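# The Pleasures of a Clear Bench

My father kept his plumbing parts in coffee cans, and to find one fitting you had to tip out all of them. I thought about those cans a good deal on the Saturday I spent at the Enriquez workshop in Grastville, where small metal parts are laid out on a plain white top, a cloth goes down beside them, and people talk fondly about threads and handles for as long as you'll let them.

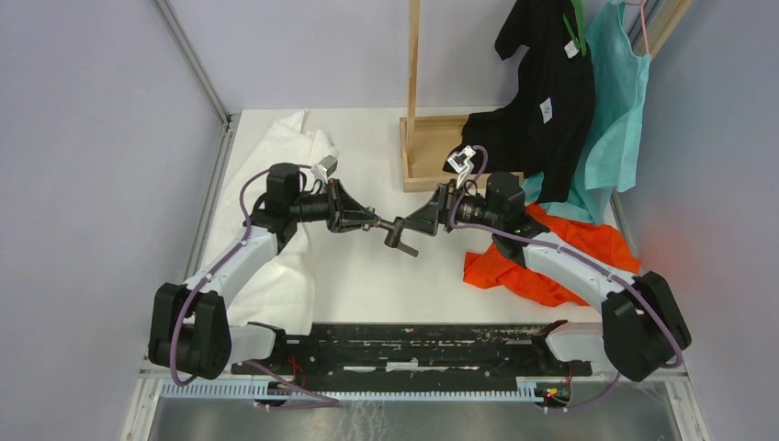 *Words by Janelle Tolentino*

Rogelio Macaraeg has strong feelings about cloths. He likes a big white one spread down one side of the bench, well away from whatever is being handled, and he'll tell you (at some length, with coffee) that a cloth is the first tool anyone should buy. His came in a bundle of 90 from a hotel sale, and he's still working through them.

The parts themselves live in drawers along the hall - almost 1000 pieces, sorted by his business partner, Shiela Marquez, over one long July. She sorts by shape first and size second, the way you might sort buttons, and she has 58 labels to show for it, all in the same careful green ink.

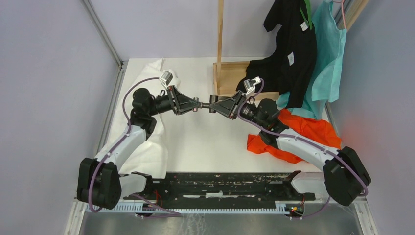

I asked her whether a person with one leaky faucet and a kitchen drawer needed anything so grand. She laughed and said no, a muffin tin would do nicely! What matters to her is having a pale surface to work on, where a small gray thing shows up right away, and taking out just a couple of pieces at a time.

She has favorites, too. A tee fitting with a satin finish and threads at both ends of the straight run is, in her view, as handsome as anything in a jewelry case. Put it next to a darker piece with a flat, tapered lever and you start to notice how differently each one takes the light. An orange cloth nearby doesn't hurt either - Shiela is fond of a bit of color on the bench, and after an afternoon there I've come around to it myself.
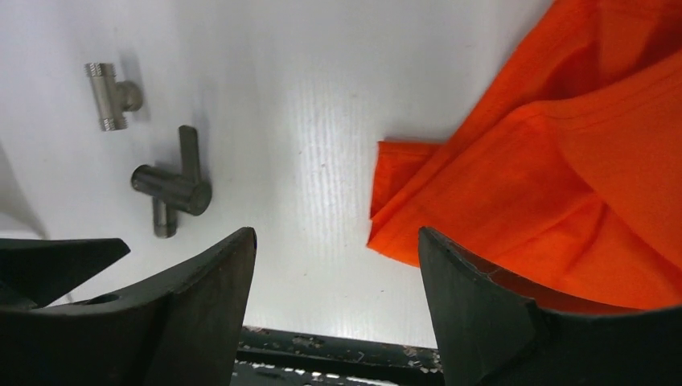 ## Starting your own parts drawer

Begin with whatever is already under the sink. Wipe each piece, set it on something pale, and put like with like before you buy a single box. Rogelio suggests leaving one compartment empty for the odd part you can't name yet. Mine is already full.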